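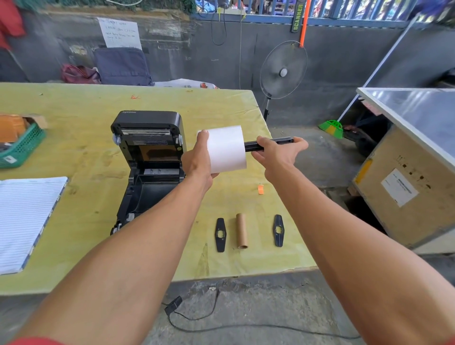 Label printer skips every second label after roll change

Packing and Dispatch board > Printers and labels

Posted by kumora_dispatch
November 8, 2019

We run a thermal label printer on the packing table and changed supplier for rolls in October. With the new stock the printer feeds one good label, then a blank, then a good one. The old stock never did it. Same label size on the invoice, same driver settings, same PC. The shipment was 14 rolls and I have tried 2 of them.

Things already done: cleaned the head with alcohol, reinstalled the driver, swapped the USB cable. The self-test page prints clean, so I doubt the head is at fault.

What order do you load in, and does the side play of the roll matter?

Reply by Andis

You have not mentioned calibration. The gap sensor was set for the old backing paper. New backing lets through a different amount of light, so the printer misses the first gap and stops at the second. Power off, hold FEED, power on, release when it starts moving. On ours it runs out a few labels and stops on a gap. Check your own manual as the button sequence varies.

Reply by hanane_aa

Calibration is the second step. The first is the roll itself. If it can wander sideways, the sensor reads a different part of the web each time and you will be calibrating every morning. Our loading order, as written up for new starters:

1. Power off. Open the lid fully and lift out the old core. Check it for a strip of glue or torn backing before you throw it away.

2. Put the spindle through the new roll. Labels must come off the side your printer expects. Ours are wound outwards and come off the top.

3. Seat the roll and bring the guides in until they touch it. Then back them off by the thickness of a card. Pinched guides cause drag, and drag looks exactly like a sensor fault.

4. Draw a hand's length of paper out past the front edge and flatten it with both hands so that it lies square.

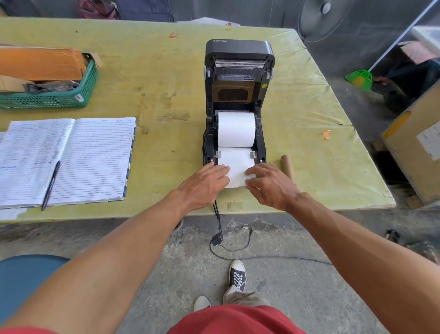
5. Close the lid, pressing on both sides. A lid latched on one side only will print faint down the other.

6. Power on, calibrate, print one test label. Write the roll change in the book.

Hanane Ait Ali
Priveretti, goods out

Reply by Samir

Disagree with the card thickness. I run the guides hard up to the roll and have done so for 11 years on various makes. Any gap at all and the paper walks.

Reply by hanane_aa

On a full roll you may get away with it. Towards the end, when there is little weight left, ours stalls.

Reply by kumora_dispatch

Calibrated as per Andis, no change on the first attempt. Then reloaded in Hanane's order and calibrated again. 591 labels since then and almost no skips -- the few I had were at a splice in the backing. My guides were a good few millimetres too wide.
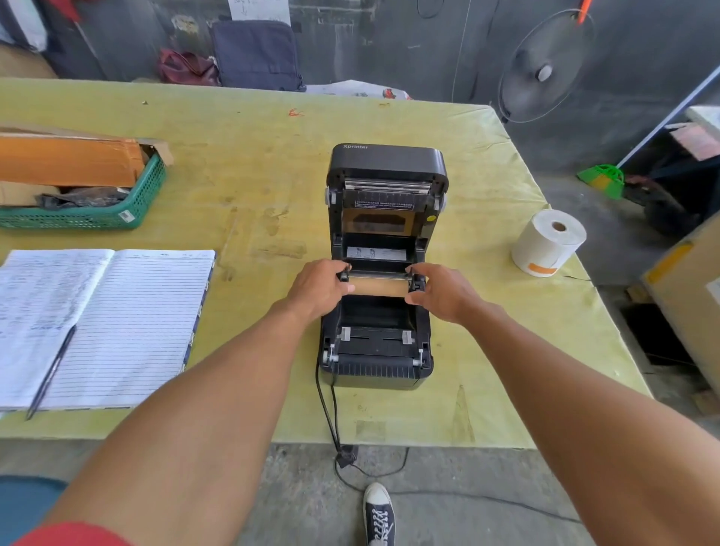 Spindles are the part I would look at next if the skips return. Ours has picked up a bend from being dropped and the roll turns unevenly on it. Take the roll off and try the bar in the compartment by itself, a hand on each end cap, the way you would seat the tan one there with the label roll stood on its end beside the printer. It should go in level without being forced. If one end rides high, the paper will pull to one side whatever you do with the guides. Samir, that might also explain your paper walking.

Andis

Reply by Samir

My spindle is straight. Will try the card anyway on the next roll.

Reply by kumora_dispatch

Checked mine, it sits level. Leaving the thread open until the box of rolls is used up.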